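Lining a drawstring pouch without the lining creeping out of the top?

Posted by Thilini Wickramasinghe in Sewing > Bags and pouches

Hello all! I've caught the pouch bug badly. I started in May with one for my knitting needles and now everybody I know is getting one whether they asked or not. My trouble is the lining. I cut the outer and the lining exactly the same size, sew them together at the top, turn the whole lot through and it looks lovely for a minute. Then I put something in, take it out again, and half the lining comes with it. The inside goes all baggy and crumpled too, even when I've pressed it first. I'm using a black cotton for the outside and an old cream sheet for the inside. Is it the sheet? Should I be cutting it smaller? And what do people use for the cord, because my ribbon frays like mad.

Heledd Bellis
Oh, welcome to the pouch club, there's no way out! It isn't the sheet. Old sheets make gorgeous lining, they're soft and they've done all their shrinking. It's your cutting. The lining sits inside the outer, so if both are the same size there's too much fabric in there and it has to go somewhere. Cut your lining the same width as the outer but take a slightly bigger seam allowance down the sides and along the bottom. A few millimetres is plenty on a small pouch. I leave my turning gap in the bottom seam of the lining and close it by hand at the very end. 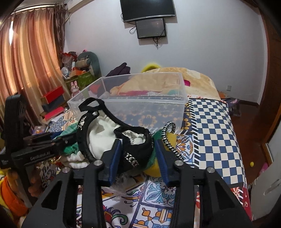
The other half of it is anchoring. Before you close that gap, reach in and match the bottom corners of the lining to the bottom corners of the outer, then put three or four stitches through the seam allowances to hold each pair together. They never show on the outside. After that you can pull out whatever you like and the lining stays put! I did this on a peg bag years ago and it still hasn't budged, and that bag gets yanked about every time the sun comes out.

Do topstitch round the opening as well, close to the edge, after a good press. Roll the seam between your fingers first so a tiny bit of the outer turns over to the inside. Cream against black shows every wobble, so go slowly and use a thread that matches the outer on top and one that matches the lining in the bobbin.

For cord, try braiding your own. Cotton yarn in two colours makes a super one and you can knot the ends and forget about them. I've made metres of it in front of the telly.

Arif Amarasinghe
Cut it smaller. Also prewash the outer, black cotton can shrink a fair bit and then your lining is too big again.

Fathima Dissanayake
Agree with Heledd about the corners, that tip changed my bags completely. I'd add that if your lining fabric is very thin you can iron a light interfacing on to it, which helps with the crumpling, although a small pouch can end up rather stiff and won't gather well when you pull the cord. I only bother on the bigger ones. If you do stay with ribbon, fold the end over twice and stitch it down, or dab a bit of clear nail varnish on it and leave it to dry overnight. Test the varnish on a scrap, it can leave a dark mark. Please show us the needle one, I'd love to see it!

Thilini Wickramasinghe
Thank you so much! Unpicked one this evening, took the lining in and did the corner stitches, and it's a different bag. Off to raid the yarn basket for cord.

Related threads
Boxed corners keep coming out uneven (80 views)
Which way round does the cord casing go?
Sewing through four layers of denim on a Selix machine (147 views)
Braiding with four strands, please help (118 views)
Show us your scrap pouches! (1508 views)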